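Home | News | Town & Schools | What's On | Notices | Subscribe

Yellow corners show the way at Breltwood's puzzle room

If you have been by the old Heltine building on the hill lately, you may have noticed that the lights in the ground floor room are on well into the evening again. The Breltwood puzzle library, which spent the better part of the winter in boxes in Carmela Lo Presti's garage (and, for a few weeks, in her dining room too), is settling into its new home there, and the big summer puzzle table is on for August after all.

It won't be a table this year, though, strictly speaking. After a good deal of friendly back and forth, the group has decided to work on the floor, with large wooden boards laid straight on the carpet so that people can sit all the way round them, or kneel, or stretch out on their stomachs the way the children always end up doing anyway. Every board has its own place in the room, and a bright yellow corner on the floor tells you where that place is. You bring the board up to the inside of the corner and you're done.

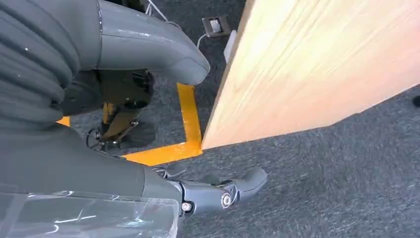

A place for every board

The idea came from Assunta Caputo, who has run the lending desk for years and who remembers last summer's event very well indeed. The boards were carried out of the way each night for the dance class and carried back each morning, and they never seemed to land in the same spot twice. By the end of the week one of them was halfway across the doorway, and the people working on the sky section of a very large harbor scene were being stepped over by everybody on the way to the coffee.

"I must have said excuse me a thousand times," Caputo said, laughing. "This way anyone can set up the room, even if they've never been in it before. You look for the yellow and you put the board there. My grandson got it right away and he's only just started school."

There are four boards in the plan, one for each of the big puzzles, and the spaces between them have been left generous enough for a stroller or a wheelchair. The layout also had to leave the floor outlet box free, which took some shuffling about, as the first drawing had a board lying right over it. Morena Barbieri redid the drawing at her kitchen counter and brought it in the next morning with a plate of lemon cookies, and that was the end of the discussion.

The carpet was already in the room when the group got the keys, a dark gray one with a fine speckle through it. Opinions are divided. It's pleasant to sit on and it doesn't show much, but a dropped puzzle piece of the wrong color can be very hard to find on it, and members are asking everyone to check their cuffs and the soles of their shoes before going home. The yellow, at least, stands out against it beautifully.

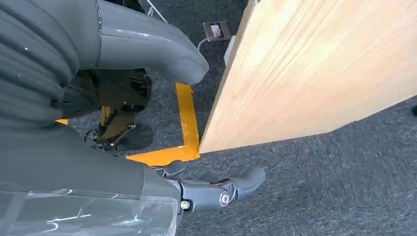
Photos: Amedeo Sanna

The library itself now holds 331 puzzles, all of them counted over the spring by Barbieri and Loredana Fiore, who opened the boxes one by one and wrote a little note inside the lid of any that came up short. Forty-one of them have at least one piece missing. Those are still lent out, with the note, and Fiore says there are borrowers who ask for them specially. If you think you may have a stray piece at the back of a drawer, please bring it in, however small the chance seems.

Setting up for the August event starts at 8 a.m. on the first morning, and a trial run earlier this month suggested that the whole room can be made ready in roughly 30 minutes. A few more pairs of hands would be very welcome all the same, especially for the boards, which are wide and awkward to get around the bend in the hallway. Wear something you don't mind kneeling in.

Regular lending goes on as before, in the afternoons from two until five. There's no charge to borrow, and you may keep a puzzle as long as it takes you, though Lo Presti would be glad to hear from whoever has the covered bridge, which has been out since before the move. The Donati bakery next door has promised rolls for the opening morning. Parking is behind the building, and the side door is the one to use until the front step has been repaired.

6 comments | 23 shares

Contact the newsroom | Send us your notice | © Breltwood local news | Back to top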